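作業台まわりの点検チェックリスト(10月分、コメントつき)

こんにちは、Grollanineの作業室を使っているDineo Malulekeです。今月も点検当番がまわってきたので、チェック欄の横にあれこれ書いていきます。長いところは読み飛ばしてくださいね。判定は「良」「要観察」「要対応」の3つです。

1.入口と通路
通路に物が置かれていない … 良
前回は段ボールが2段積みになっていて「要対応」をつけたんですが、今回はすっきり! Vusumuziさんが朝のうちに全部たたんで、資源ごみの棚まで運んでくれました。ありがとうございます。
ドアがきちんと最後まで閉まる … 要観察
閉まることは閉まるんですけど、最後にちょっと押してあげないとカチッといいません。蝶番に油を差してみて、来月また見ます。

2.電源まわり
延長コードの被覆に傷がない … 良
タコ足になっていない … 要対応
窓側のタップ、また満杯でした……。使っていない充電器は抜いて、Fliditzの収納箱に戻しておいてください。箱のふたに名前を書く欄があるので、自分の分は書いておいてもらえると私がとても助かります。
プラグにほこりがない … 良(乾いた布で拭きました)

3.作業面
ここがいちばん時間のかかるところです。うちの面は白っぽいので、汚れも傷も影も、ぱっと見では区別がつきにくいんですよね。私は照明をつけたまま一度見て、それから立つ位置を変えてもう一度見るようにしています。20分くらいかけてのんびりやる日もあります(やりすぎと言われます)。
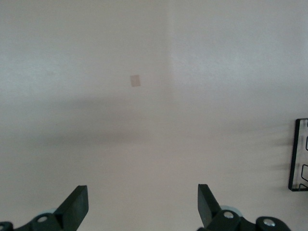 で、迷ったときは指の腹でそっとなでてみてください。引っかかれば傷か貼り残し、何も感じなければ光のかげんのことが多いです。爪でカリカリやるのはなしでお願いします! 前に一度それで表面を削ってしまって、Hettiarachchiの補修材を取り寄せることになりました。犯人は私です。

表面に欠け、浮きがない … 良
テープやシールの貼り残しがない … 要観察
テープ類は、見つけてもすぐにはがさないでください。位置の目印として貼っている人がいるかもしれないので、まず連絡ノートに書いて、次の点検まで返事がなければはがす、という順番でいきましょう。はがすときは端からゆっくり、面に沿わせて引くときれいに取れます。
表面がべたつかない … 良
洗剤は薄めてから布に含ませること。面にじかに吹きつけると隅にたまります。

4.照明
ちらつきがない … 良
手元に濃い影ができない … 要観察
夕方4時を過ぎると、自分の体の影で手元が暗くなります。スタンドを30センチほど左にずらせばましになるかな、と思っているところ。動かした人はもとの位置に戻さなくていいので、使い心地をノートに一言ください。

5.棚と備品
重いものが下の段にある … 良
救急箱の中身がそろっている … 要対応
絆創膏の小さいサイズが切れていました。Hasskaに頼む次の注文に入れておきます。ほかに欲しいものがあればお早めに。
消火器の前に物がない … 良

要対応はタコ足と絆創膏の2件、要観察はドア、貼り残し、手元の影です。次の当番はVusumuzi Visserさん。点検表の用紙は引き出しの上の段、赤いペンはインクが出ないので青を使ってください。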